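Relatório final — Preensão de objetos com alça em simulação
Projeto da disciplina de Robótica Aplicada
Autores: Ifeanyi Onuoha e Binta Odukoya
Entregue em 10 de outubro de 2018

1. Ponto de partida

A proposta original, aprovada em uma tarde de otimismo, era treinar uma garra de dois dedos para pegar qualquer objeto. Na segunda reunião, "qualquer objeto" virou "objetos com alça". Na terceira, virou "objetos com alça, em simulação, um de cada vez". O que segue trata desta última versão.

A pergunta que sobrou ainda nos parece boa: um modelo treinado só com malhas simplificadas, de poucas faces, aprende a procurar a alça ou se contenta em fechar os dedos no meio do corpo do objeto?

2. Método

Usamos o simulador Flondden, instalado nas máquinas do laboratório Ilwood, e um conjunto de 40 malhas que batizamos de Daldale. Cada malha foi reduzida até ficar com facetas grandes e planas, o que acelera o cálculo de contato e deixa toda caneca com cara de origami.

Para cada tentativa, o objeto aparece em pose aleatória, sem gravidade durante a aproximação. A rede, que chamamos de Igwe, recebe a imagem da câmera do punho e devolve posição, rotação e abertura da garra. A gravidade é ligada depois do fechamento. Se o objeto continua entre os dedos, conta como sucesso; se vai embora, conta como aprendizado.

Treinamos com 4.000 tentativas e separamos outras 400 para teste. O treino foi refeito uma vez, porque na primeira rodada o eixo vertical estava invertido e a rede se tornou excelente em atacar o teto.

3. Resultados

No teste, a rede procurou a alça em mais da metade dos casos, o que não prevíamos. A maior parte dos erros vem de poses inclinadas, em que um dedo chega perto da alça e o outro fica longe, do lado de fora, sem nada para apertar.

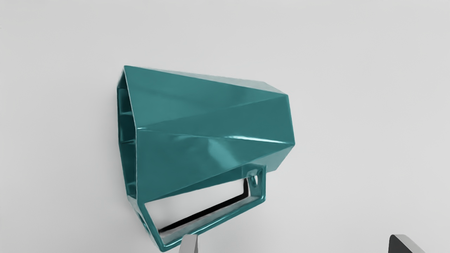 A explicação mais provável está na função de recompensa. Premiamos a distância do dedo mais próximo, e a rede entendeu o recado ao pé da letra: levava um dedo até a alça e deixava o outro onde estivesse. Trocamos o termo pela média das duas distâncias e o comportamento melhorou, embora as poses com a alça para baixo continuem difíceis.

Outro problema foi o brilho. Com material muito lustroso, o reflexo em um vinco às vezes era tomado por borda. Binta refez as texturas em acabamento fosco e os falsos contatos diminuíram. Ifeanyi sustenta que o certo seria manter o brilho e treinar mais. A discussão segue aberta — assim como a porta do laboratório, cuja fechadura não entrou no escopo.

4. Pendências

Falta testar com gravidade ligada desde o início e com mais de um objeto por vez. Falta também descobrir por que a tentativa 963 do treino demora o triplo das outras. Por enquanto, ela é pulada por uma linha de código sem comentário.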